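2025-08-02
Posted by Huguette Petrenko
Filed under: Heat exchange > Brazing and tube joints
Print this message | E-mail this message

Hi all,

Thank you, thank you to whoever suggested pulling the torch back and heating the thicker piece first! I tried it this week on the Stemano condenser coils and I'm still grinning. The list had this from Unden back in February:

> We keep burning through the return bends on thin copper.
> The joint looks fine on the outside, then it leaks as soon
> as we put nitrogen on it. Same filler rod as always. Is it
> the flux, the gap, or us?
> Unden

Unden, my money is on the gap. I had 64 bends to do on the first coil and the early ones were awful, lumpy things with filler sitting on top like candle wax. Then I measured the cups and found they'd been flared far too wide. New flaring tool, slower heat, and the filler just ran in all the way around (I could watch it go, such a good feeling). 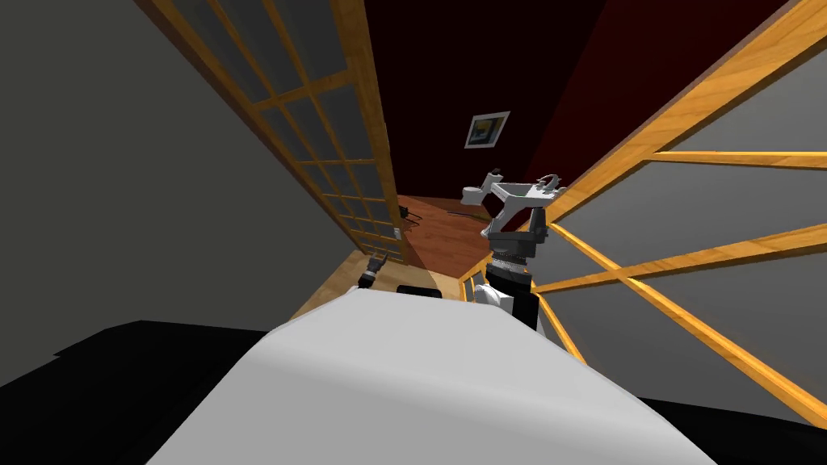 Robot arm in the hallway, computer rendering

Part number for the short bends is 1122 in the old Brellutby list, and 2565 for the long ones. Don't mix the bins! They look alike until you try to seat them, and then you've got a crooked header and a lot of bad language.

Cleaning matters more than I used to think, too. I go over every tube end with a fresh pad, wipe it, and braze it the same morning. And keep a trickle of nitrogen moving through the tube while you heat. I cut one of my old joints open and the inside was black with scale. The new one was bright copper, pretty enough to keep on my desk.
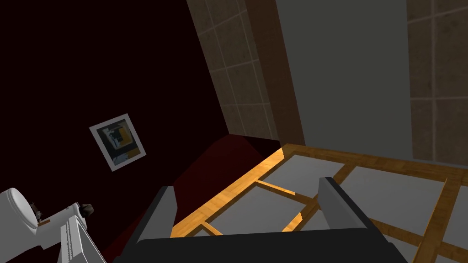

Gripper over the wooden slats, computer rendering

At Petrenko we've now done around 3000 joints this way, all sizes, and I'd love to hear from anyone doing the same on copper to aluminum. I've got a box of scrap ends waiting and a new rod I'm itching to try. What flux are you using, and how do you keep the aluminum side from slumping?

Huguette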